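Trarnov Six loop pedal: two months of gigs with it
November 2024
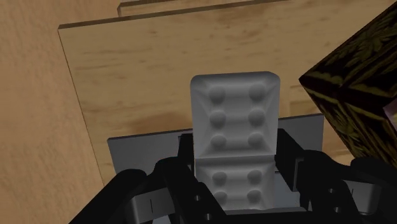 Six rounded bumps in two columns, grey on grey.

Right, quick one, got a load-in at five. People keep asking on the mailing list what I'm looping with now so I'm putting it all in one place and then I can just send the link.

Bought the Trarnov in July, £188 new from Araújo, the shop by the station. Could have waited for a used one. Didn't. My old looper had started dropping the first beat of everything and I had a wedding booked.

What I use it for: acoustic guitar, one vocal mic, bit of shaker. Pubs, two weddings, one very long garden party. Solo mostly, duo with Sebastião Fagundes on cavaquinho when he's free.

Sound first. Clean. Really clean, maybe a touch bright on the low strings but I roll a bit off at the desk and it's gone. I stacked five guitar parts in the middle of a slow number and could still hear the first one. The old one went to porridge after three. Vocals come back a little thin. Fine for backing oohs, wouldn't loop a lead line with it.

Timing. This is what I paid for. Hit the switch a hair late and it nudges the loop into place. You can turn that off, and you should if you play anything loose, it made a mess of our bossa set until Sebastião found the setting. Page 15 of the manual, tucked under "Other". Why there.

Memory is 600 seconds total, shared over all the slots. Plenty for me. If you do long ambient stuff you'll fill it before the interval. No card slot either, so saving means plugging into a laptop, and the software (Sukomel, free download) is ugly and slow. Crashed once on me, lost a verse idea I liked. Back up twice.

Footswitches. Good firm click, you can feel it through boots. Bit close together for my feet though, size 11, and I've stopped the whole loop instead of undoing a layer more than once. At the second wedding I did it in the middle of the first dance. Carried on strumming, the couple were looking at each other and not me, got away with it. Trainers now. Narrower ones.

Power. Mains adaptor only, no battery. For busking that's a no. I tried it off the Metent power brick and got a whine you could hear across a car park, tried a friend's brick and it was silent, so blame the brick probably. The adaptor cable is short. Stupidly short. I carry an extension just for this pedal.

Screen is readable on a dark stage, hopeless in sun. At the garden party I was working from memory by song two.

Things I like that I didnt expect to: fade out. Hold a switch and the loop dies away over however long you've set, so you can end a song without that horrible chop. I've got mine at 20 seconds for the last number of the night and people really do go quiet. Also the reverse button, which I thought was a toy and is now the intro to half my originals. New EP has it all over track two, if you were wondering what that noise was.

Things I don't: no proper drum sounds. There's a click and something that's meant to be a kick drum. Sounds like a cupboard door. Undo only goes back one layer. And the output volume resets when you change slots, which caught me out at soundcheck and the engineer was not pleased with me.

Would I buy it again? Yes, for pubs and weddings with guitar. For beatboxers or anyone building whole tracks live, no, get somthing with more undo. Duo players try before you buy, the second input is quieter than the first and we've had to fiddle with it every single time.

Four out of five. Would be four and a half with a longer cable.

Set list for the winter dates goes up when I've typed it. If you've got one of these and have sorted the volume reset thing, email me please, address is on the contact page.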